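1/4/24

My niece Renu Pant left her play food with me in March and I finally sorted it for the second-hand table at Dokirwood. I thought it would take a short time. It took the whole morning, with two teas.

The ketchup was my first problem. It has the Heinz label with the tomato on it and 1869 in red, and I like it too much to give away.
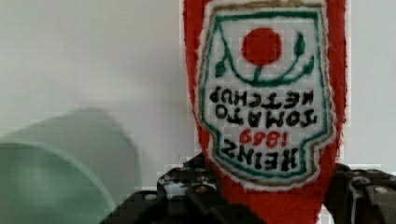 So I made a rule for myself – one thing may stay, the rest must go. Fruit is easy to sell, everybody wants the banana. The plate I wanted to put with it, in a lavender colour that is almost grey. A plate by itself looks a little sad and I asked only 50 cents for it. 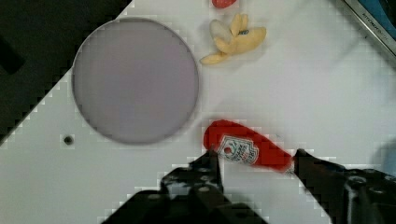
Then I was thinking about sets. My neighbour Rana says children want to play breakfast, so the strawberry and the orange slice should go together with the light blue bowl and the green mug. I am not sure. Green and blue are not my favourite neighbours. 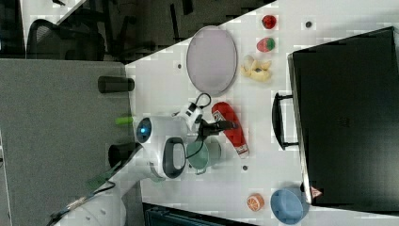
In the end I wrote one price for everything, and I will bring it on the bus if the bag closes. The ketchup stays on my shelf.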